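**Arnville Masters Swim Club – minutes of the club meeting**
12 March 2024, upstairs room at the Takik pool

Terence Treloar in the chair. Quorum met. Minutes of the last meeting read and accepted with one change: the relay order in item 4 should show the backstroke leg first.

**1. Pool time**

The early session stays at 6 a.m. The pool has offered us one more lane on the deep side for the evening session, starting next month. Accepted. The chair will sign the new form and return it to the front desk.

The pace clock at the shallow end is still running slow. Reported twice. Until it is fixed, coaches are to use the far clock for all timed sets.

**2. Home meet in October**

The sanction form has gone in. The meet will be short course yards, held over one day in the 25-yard pool. Order of events was discussed at length. Last year the 500 free went last and several swimmers left before it. It was agreed to move the 500 to the start, right after warm-up, and to seed it slowest to fastest with two swimmers to a lane if entries run high.

The 200 fly stays on the program. A motion to drop it got no second.

Relays: mixed medley and mixed free only. Age groups are by the total age of the four swimmers, as before. Relay cards are due at the table before the first break – late cards will not be taken this time.

Timing: the Rulteo touchpads will be rented again. The price is up a little on last year. Two watches per lane as backup, which means we need timers for every heat. Visiting clubs will be asked to send one timer for each five swimmers entered.

**3. Stroke clinic**

The breaststroke clinic drew around 25 swimmers, more than we had deck space for. Feedback was good on the pullout work and poor on the length of the talk beforehand. The next clinic will cover backstroke starts and flip turns, split into two groups by speed. Fins are allowed for the first half only.

**4. Dual meet with Anozie**

Lost by 3 points. The result came down to the last relay, where our second leg was disqualified for an early takeoff. The chair had asked the referee about the call at the time and was satisfied with it. No protest was filed. Takeoffs will be practiced at the end of both sessions in the two weeks before the next meet.

Anozie has asked for a return meet at our pool. Agreed in principle, date to be set once their coach has seen our calendar.

**5. Fees and caps**

Annual fee unchanged. The guest fee for a single session goes up by a dollar. New caps will be ordered in dark blue, silicone only. The latex ones tear.

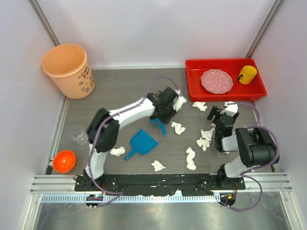
**6. Questions from members**

Can a swimmer who joins in the summer still enter the October meet?

Any member whose registration is complete by the entry deadline can enter, whatever month they joined.

A member asked for kickboards to be put back on the rack after the early session. Noted, and coaches will remind their lanes.

**7. Actions**

- Lane form to front desk – T. Treloar
- Touchpad rental to be confirmed in writing – meet director
- Reply to Anozie on the return meet – T. Treloar
- Draft order of events to all members – meet director

Meeting closed at 8:40 p.m. Next meeting in the same room, date to be sent by email.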